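Day whatever of the basin set. Quick one as I've got to be back on the floor by half past four.

So the count. We're at 519 usable goes on the bathroom stuff, out of 1604 recorded. Not great. Target is 1000 by the end of February and I'm trying not to do the sum. Most of the bin pile is from the first stretch, when we had the timing between left and right hand wrong and didn't notice. My fault, mostly. Check your clocks, people.

What we do now – 30 goes, stop, look at every one, then carry on. Slower but I've stopped losing whole mornings. Should of done it from the start.
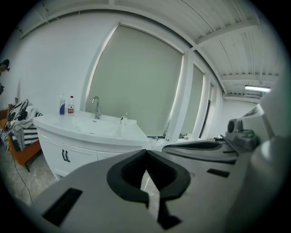 Ferri

Two grippers at the vanity, one per hand. The tall tap is a pain, you come in from the right and the spout is just where your wrist wants to be. Pump bottle and the little water bottle live on the back left corner of the counter for now. Going to start moving them about, otherwise Vesik (that's our model, long story) will only ever learn the one corner. It did exactly that with mugs. Reached for thin air, very confident.

Also windows. Blinds down for the whole batch, then a batch with them up. Brivetti's notes say mix them as you go but I keep forgetting which I've done, so batches it is.

Things to sort:
more bottles, different heights
tape for the floor so I stand in diferent spots on purpose
new wrist strap, the old one rubs
ask Plellov about upload space, we're nearly full again

Arms are tired. Will post the next lot of numbers once I've been through them.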